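Nota de prensa

Ediciones Tallico publica en octubre «La sal de los puentes», el nuevo poemario de Benedicta Laryea

La edición bilingüe, con traducción de Gönül Sönmez, reúne poemas escritos en Hegarty y Cludlow

Ediciones Tallico anuncia la publicación de «La sal de los puentes», tercer libro de poemas de Benedicta Laryea y primero que aparece en español. El volumen tiene 202 páginas y presenta el original inglés enfrentado a la versión castellana de la traductora Gönül Sönmez. Llegará a las librerías en octubre, dentro de la colección Stirkano, dedicada a la poesía contemporánea en traducción.

El libro se divide en 5 secciones. La primera, «Peaje», recoge poemas breves sobre los trayectos diarios entre Hegarty, la ciudad portuaria donde Laryea trabajó como maestra de primaria, y el barrio de Cludlow, en la otra orilla del estuario. Las siguientes se ocupan de la infancia, de las cartas familiares, de los oficios de las mujeres de su casa y de la muerte del padre. La sección final, que da título al conjunto, es un solo poema largo dividido en cantos sin numerar.

«Empecé por las listas de la compra de mi madre», explica la autora. «Las guardaba en una lata y escribía por detrás los nombres de la gente a la que tenía que visitar. Varios poemas conservan ese orden, el de la lista y después el de los nombres».
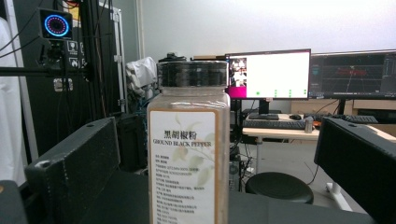

La traducción ha llevado dos inviernos de trabajo. Sönmez y Laryea revisaron juntas cada poema y decidieron mantener sin traducir los topónimos y algunos términos familiares, que se explican en unas notas al final del volumen. En «Cartas de vuelta», la sección central, la versión castellana renuncia a la rima del original y conserva el número de versos y la disposición en la página.

«El inglés de Benedicta es muy seco y de pronto se alarga en una frase que ocupa media página», señala Sönmez. «Lo más difícil fue respetar esos cambios de respiración. Hay un poema, 'Aduana', del que hicimos tantas versiones que al final volvimos a la primera».

La edición incluye un prólogo del poeta y crítico Daithí Coughlan, que sitúa el libro en relación con los 2 títulos anteriores de la autora, «Marea de oficina» y «Cuaderno del estuario», ambos inéditos en español. Coughlan destaca el uso de la enumeración y el modo en que los poemas pasan de la conversación doméstica al relato histórico sin cambiar de tono. Cierra el volumen una entrevista con la autora realizada por Liam Rudd.

La cubierta y el diseño interior son obra de Timo Kröger, responsable gráfico de la colección Stirkano desde su primer número. Kröger ha compuesto los poemas en un cuerpo algo mayor que el habitual en la serie y ha ampliado el formato para que los versos largos de la última sección no tengan que partirse.

Además de la edición en rústica, Tallico pondrá a la venta una tirada especial de 400 ejemplares numerados y firmados por la autora. Llevará encuadernación en tela y un pliego suelto con el poema «Embarcadero», que no figura en la edición corriente. Los ejemplares numerados podrán reservarse en librerías y directamente en la editorial.

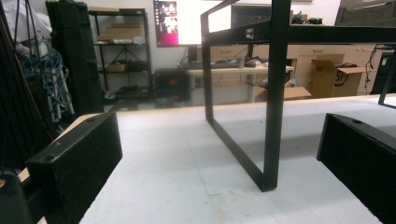
¿Habrá presentaciones con la autora?
Laryea leerá poemas del libro en la librería Cludlow Norte y en el salón de actos de la biblioteca de Hegarty, en ambos casos a las siete de la tarde y acompañada por Gönül Sönmez. La entrada será libre hasta completar el aforo. Las fechas se comunicarán a los medios cuando estén cerradas.

¿Se publicarán en español los libros anteriores?
Tallico ha adquirido los derechos de «Cuaderno del estuario», que también traducirá Sönmez. Todavía no tiene fecha de salida.

Sobre la autora
Benedicta Laryea es poeta y profesora. Dio clase en escuelas de primaria de Hegarty antes de dedicarse a la enseñanza de escritura para adultos. Sus poemas han aparecido en revistas y antologías, y ha colaborado con músicos y grabadores en varias ediciones de pequeño formato. Vive en Cludlow.

Sobre la traductora
Gönül Sönmez traduce poesía y narrativa del inglés y del turco al español. Coordina un taller de traducción poética y es autora de un libro de ensayos sobre la lectura en voz alta.

Sobre la editorial
Ediciones Tallico publica poesía, ensayo literario y correspondencia de escritores. La colección Stirkano reúne libros de poetas vivos en edición bilingüe, siempre con la participación de los autores en la revisión de los textos.

Los medios interesados en recibir un ejemplar anticipado, la imagen de cubierta o una selección de poemas para su reproducción pueden solicitarlos al departamento de prensa de Ediciones Tallico. Las peticiones de entrevista con la autora se atenderán en inglés y en español. Se ruega citar el nombre de la traductora en todas las reseñas y reproducciones.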